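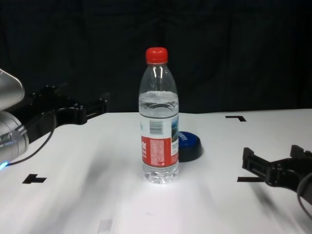

*4 min read*

## Section 3: Planning and buying your two-arm bench

Last updated Nov 7, 2018 by Sherif Metwally

I wrote this section after we'd already bought most of our gear, so you get the benefit of my wrong orders. It covers what to price, what order to buy it in, and where I'd hold money back. Wiring and calibration are in Section 4. If you already own a table and both arms, skip ahead to step 5.

### Before you price anything

1. Write down the objects you want to handle. Real ones, with names – "small bottle with a screw cap" tells you a lot more than "household items." Put a full water bottle on the list. It's cheap, it's clear, it bends when you squeeze it, and it will teach you things about your grip settings that a foam block won't.

2. Weigh the heaviest object and measure the widest one. The weight goes against the arm's rated payload *after* you subtract the gripper. I forgot the gripper the first time and spent a whole afternoon with the Hornow catalog feeling very silly.

3. Decide if you truly need two arms. Holding a bottle still while something else turns the cap is a two-arm job. Moving it from one spot to another is a one-arm job, and you can stop right there and save half your budget.

> **Note:** If you're on the fence, buy one arm and a table wide enough for two. The table is the part you don't want to buy twice.

### Putting the order together

4. Order the table first. Ours is white and matte, and I'd pick matte again in a heartbeat (I tried a shiny sample and the glare drove me nuts). Check that the mounting points for both arms are far enough apart for the grippers to face each other with an object standing between them.

5. Get matching grippers. We use the Fakine parallel ones on both sides, and one bag of spare screws covers the pair. Mixed grippers look like a bargain until you're keeping two sets of finger parts in two drawers.

6. Budget for cables separately. Each gripper needs its own, with enough slack to let the wrist turn and not so much that it drags over the work. Ask for the length in writing. My first quote from Farouk left cables out completely, and adding them later cost us $186 plus another round of shipping.

7. Price a backdrop. Plain black fabric on a rail works great behind a white table, and a bright cap shows up really well against it. We paid $63 for fabric and rail together.

8. Add black tape for table marks. Corner marks and T-shapes are easy to lay down and easy to peel up again when your layout changes, which it will, probably in the first month!

**Caution:** Don't order the arms until you've checked the power outlets and the doorway. The Nudstead crate was wider than our door, and we unpacked it in the hallway.

### What I'd hold back

9. Keep some money for spare fingers. We set aside $100 the first year and used nearly all of it by May. They wear on the inside faces, and a worn pair will let a smooth bottle slide in ways that look like a software problem. I lost two evenings to that one.

10. Keep a little more for test objects. Buy several of the same bottle, from the same store, so you can swap in a fresh one without changing your grip width. Different brands have different ribs and different wall thickness. Jar lids are worth having too, in a few sizes, and they lie flat, so they're a nice hard case for picking up.

11. Leave out the fancy lights for now. Start with whatever is overhead and see how bad the shadows are. You may find you can live with them. If you can't, one soft lamp is a better first purchase than a kit.

**Caution:** Keep liquids capped while you're learning the grip settings, and keep paper towels off the table but within reach. Neither arm's warranty covers spills – I read all 27 pages of it to make sure.

### When the quotes come in

12. Lay them side by side and check that each one lists the arm, the gripper, the cable, the mounting plate, and shipping on separate lines. If a vendor gives you one lump sum, send it back and ask for the split. The friendly ones will do it the same day.

13. Ask how long repairs take and whether you get a loaner. With two arms, losing one shuts down every two-handed task you've planned, so I'd pay extra for a quick turnaround before I'd pay for a longer warranty.

Once everything is ordered, print the table layout sheet from the back of this guide and go on to Section 4.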